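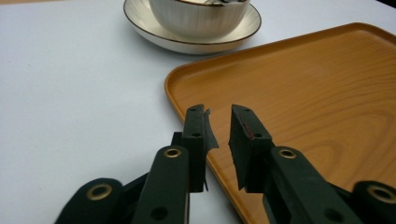
4.2 Setting up guest access on the Lelto gateway

Guest access keeps visitors' devices off your main network. You need the admin password and a laptop connected by cable.

1. Sign in and open Networks, then Add. Name the network and set the VLAN number to 496.

2. Under Isolation, choose Full. Guest devices can then reach the internet – nothing else.

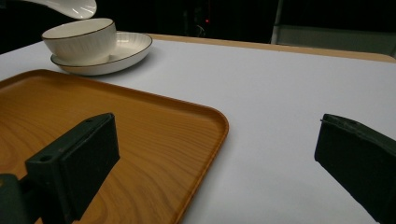

Leave the DNS fields blank unless your provider has given you addresses to enter.

3. Set Session length to 6 hours and select Save. The gateway restarts its wireless radios, and connected users will drop off briefly.

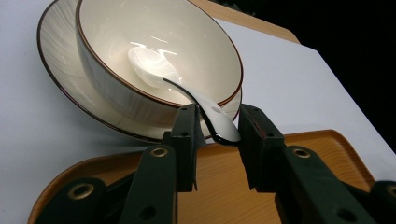
4. Join the guest network from a phone and try to open the admin page. It should time out.

Caution: Do not put printers or payment terminals on the guest network.

Note on nested networks

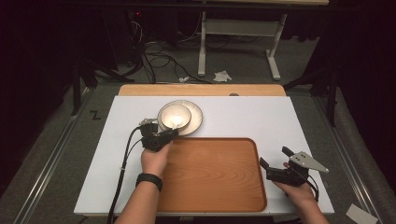 A guest network can sit inside a larger staff network and still have its own rules. Think of a bowl on a plate, with the tray beside them as a separate network. Traffic from the bowl crosses the plate to get out, so any block set on the staff network also applies to guests. Check those rules first if step 4 gives an unexpected result.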